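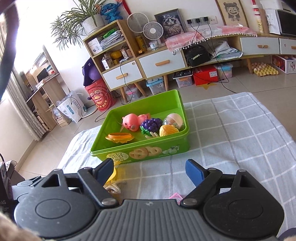 Caixa verde com brinquedos pequenos, sobre a cama. Quarta-feira, 14h20.

Caderno de oficina – organização de objetos domésticos
Quarta-feira, período da tarde
Registo redigido para uso interno e para consulta dos colegas do turno seguinte.

1. Objeto do registo

Prossegue a triagem dos brinquedos pequenos do quarto, iniciada de manhã. Adotou-se como recipiente de recolha a caixa de plástico verde, aberta em cima, com as duas bolachas de manteiga e a designação 甄好曲奇 impressas na frente. A caixa passa a constar do inventário com o número 134, na categoria "recipientes abertos, plástico rígido".

A superfície de trabalho é a cama, com o lençol de xadrez cinzento-claro e branco. Mantém-se a opção pelo lençol, em detrimento da bancada, por decisão tomada em janeiro: as peças leves rolam menos e o arrumo faz-se em condições mais próximas das de uma casa habitada.

2. Conteúdo da caixa às 14h20

Porco cor-de-rosa, deitado ao fundo.
Cacho de uvas roxas em plástico, com folha verde.
Fruto amarelo de superfície texturada. A identificação permanece em aberto: ananás ou manga. Inscreve-se provisoriamente como "fruto amarelo".
Cápsula transparente de tampa cor-de-rosa, com pecinhas coloridas no interior.
Fatia em forma de anel, laranja e amarela.
Peça creme, em forma de dedo, junto à base das uvas. Sem ficha própria. Verificar se pertence a algum conjunto já catalogado antes de lhe atribuir número.

Fora da caixa, sobre o lençol: um objeto amarelo, um cordão bege enrolado em laçada e um pequeno pacote cor-de-rosa. Nenhum dos três foi ainda classificado. O cordão não deve seguir para a caixa verde, por se prender com facilidade às peças com recortes; propõe-se a sua guarda em separado, com os restantes fios.

3. Observações sobre a arrumação

A ordem de colocação tem consequências. Nos ensaios da manhã, a fatia em anel foi posta em último lugar e ficou sempre inclinada sobre as uvas, o que obrigava a retirar duas peças para chegar a uma. Recomenda-se que as peças planas entrem primeiro e fiquem assentes no fundo. A cápsula, por ser redonda, convém que fique a um canto.

A tampa da cápsula deve ser verificada antes de cada arrumo. O conteúdo é miúdo e a sua recolha no lençol é demorada – na manhã de hoje consumiu 11 minutos que não estavam previstos.

O porco não levanta dificuldades. As uvas, pelo contrário, apoiam-se mal e convém que fiquem ao centro, com a folha por baixo.

4. Móvel de apoio

O destino da caixa, concluída a triagem, é o móvel de madeira clara encostado à parede. Os nichos superiores encontram-se ocupados com pilhas de papel, uma caixa branca, artigos embalados e um recipiente amarelo. Antes de aí se colocar a caixa verde será necessário rever os papéis, parte dos quais poderá ser arquivada. Fica por medir a gaveta branca da secção inferior; caso a altura o permita, será preferível aos nichos.

Charalambos Sfakianakis manifestou reserva quanto à gaveta, por entender que uma caixa sem tampa deve permanecer à vista. A questão fica para a reunião de turno.

5. Correspondência com o inventário geral

O inventário Tedelow regista 2,487 entradas à data da última consolidação. Mantém-se a vírgula como separador de milhares, conforme a folha de origem. Verificou-se que nearly todas as frutas de plástico figuram sob "alimentos de imitação", enquanto a fatia em anel surge em "peças avulsas". Solicita-se a uniformização. O porco deve transitar para "animais", onde já se encontram os do lote Carrillo.

6. Pendências

Decidir a designação do fruto amarelo.
Procurar o conjunto de origem da peça creme.
Classificar o objeto amarelo e o pacote cor-de-rosa.
Medir a gaveta e rever os papéis dos nichos.
Pedir à Skunholm as etiquetas em falta – as atuais descolam do plástico liso.

Retoma-se a triagem às 16h00, com a mesma caixa.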